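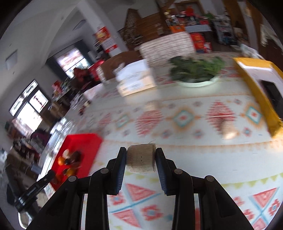 Gripper closing on one of the two rolls, patterned tablecloth underneath.

Handheld gripper for a student project, small rolls keep twisting out
Posted in Student Robotics, February

I'm doing a class project on picking up small household things with a handheld two-finger gripper. We record each grab and later use the recordings to train an arm. Each team needs 200 clean grabs by Friday and mine has 17.

The pads are the blue ridged ones. Boxes and bottles go fine. The trouble is the little beige rolls in the photo. They have a rough, fibrous surface, and when I close on one it turns in the fingers and tips forward before I can lift it. Sometimes it shoots off sideways and knocks the other one. Squeezing harder makes it worse. I've tried coming in from above and from the side.

Would smooth pads be better, or is it how I'm holding the thing? I can't change the linkage because all the teams have to use the same one.

Posted by perrin_lab_b

Check that the pads meet flat before you buy anything. Close the gripper on a strip of paper and pull. If the paper slides out at the tips but holds near the base, your fingers are toed out and a round object will always get pushed forward. Ours did that. The fix was loosening the pivot screws a little, closing the jaws on a flat block, and tightening them again with the block still in there. Do both sides the same.

Then grab lower on the roll. If you are above the middle it wants to swing. Line up the center of the pads with the widest part and close slowly until both sides touch, then squeeze. If one finger gets there first it pushes the roll along the cloth, so move your hand over and start again.

I would keep the ridged pads. We tried smooth ones from Sulent on cork and rope and they were worse. Also trim any loose ends off the rolls, they get under the pad.

Posted by grovport_robotics

just put tape on it

Posted by redum77

Agree with the paper test. One more thing, ask your teacher if a slow grab counts as clean. In our class it did, and we had been throwing out good ones for being too long. The tablecloth can slide too, so clip it to the table edge.

Posted by twofingers_2024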